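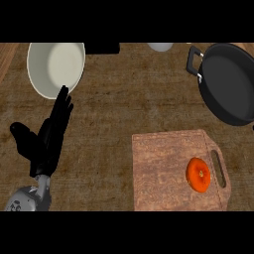 Prep station in the training sim: hand, board, one tomato or something close to it.

Kitchen is getting a robot hand. What happens to the rest of us?

Posted in: Work and Jobs > Food Service
Viewed 565 times

onion_shift_mirkville

I work the prep line in a commissary kitchen in Mirkville. We make salads, soups and sandwich fillings for office cafeterias, and there are 7 of us on the early shift. In February management announced that we're getting an automated prep station from an outfit called Onditz. It's an arm with a hand on the end, a real one with fingers, and it's supposed to take over what the slide deck called "low-complexity transfer tasks." I have been doing low-complexity transfer tasks for eleven years and was under the impression I was making lunch.

Before the thing gets bolted down they're training it in a simulation, and they want two of us from the line to sit with the software people and go over how we do things. The picture is from the screen they showed us. First item of business is apparently getting produce off a cutting board and into a bowl. I asked when it gets to the soup and was told soup is on the roadmap.

So I have a few questions for anyone who has been through this. Does helping them train it make you more secure or less? Do the hours get cut right away or later? And is there anything I should get in writing? The manager says no one is losing a job, but he said it in the voice he uses for "the walk-in is being fixed."

fourth_floor_pallets

Not food, but we got a Stöcker system at the warehouse where I work, so take it for what it's worth.

Help them train it. The people who sat in on our setup ended up as the ones who got called over every time it stopped, and it stopped plenty. After a few months somebody upstairs noticed those calls were taking up half their shift and gave it a title. The title came first and the raise came a good while later, so ask about the raise at the beginning. I did not, and I was Automation Liaison for the better part of a year on picker's pay. I had a lanyard.

Hours: nobody was let go at our place. What happened is that when people left, they weren't replaced. Management can say "no layoffs" all day long with a straight face and still have 3 fewer people on the floor by the next holiday season. Ask them about that specifically. The words you want are "will open positions be filled." If you get a long answer, that's a no.

The thing I didn't expect was the pace. A machine doesn't get faster when there's a rush on, and it doesn't slow down when you're short-handed. You end up working around its rhythm. Some of my coworkers like that. I used to like the rush, which I realize says something about me.

tuber_baron

robots cant cook. youll be fine

former_line_lead

I ran a prep line at Matidano when they brought in automated portioning, and I'd go a little slower than the person above on volunteering. Do it, but know what you're handing over.

When they ask how you do something, you'll find that a lot of it is stuff you've never said out loud. You can tell a soft tomato when you pick it up. You know which bowl goes to which counter because that's where the elbow room is. The software folks will write all this down and be very nice about it, and six months on it will be in a manual under somebody else's name. Keep your own notes, with the month on them. When review time came around I had a notebook with 123 entries in it, every snag and what fixed it, and it was the only evidence that I'd done anything besides stand there.

Also, look hard at what the sim leaves out. That screen of yours has one piece of fruit on a board and an awful lot of clear table. Bring up a real station at the busiest part of your morning – wet towels, a case of romaine on the floor, somebody's coffee where it shouldn't be. Ask them early whether it will be trained on that. Ours wasn't, and for the first stretch we had a person whose whole job was keeping the counter tidy enough for the machine. He had a culinary degree.

What to get in writing:

Who is responsible when it drops or crushes product. Ours got charged to the shift's waste numbers until we raised a fuss.

Who is allowed to stop it, and whether you get written up for stopping it. Everyone on the line should be able to.

Who cleans it, when, and on whose clock. Ask whether the hand wears a glove or gets taken apart. We had to stay past the end of shift to break ours down, and it took two rounds of complaints before that was paid time.

What "training session" pays if it runs outside your schedule.

To be fair about it, my wrists are better than they were. The portioner took the worst of the repetitive scooping and I don't miss one minute of it. I'd just have liked to be asked which jobs to give it. We would have started with the onions.

onion_shift_mirkville

Thank you both (and thanks, tuber_baron, I'll pass that on). I asked about open positions this morning and got a long answer. Signed up for the sessions anyway and bought a notebook. Still waiting to hear who cleans it, but they've all started looking at me.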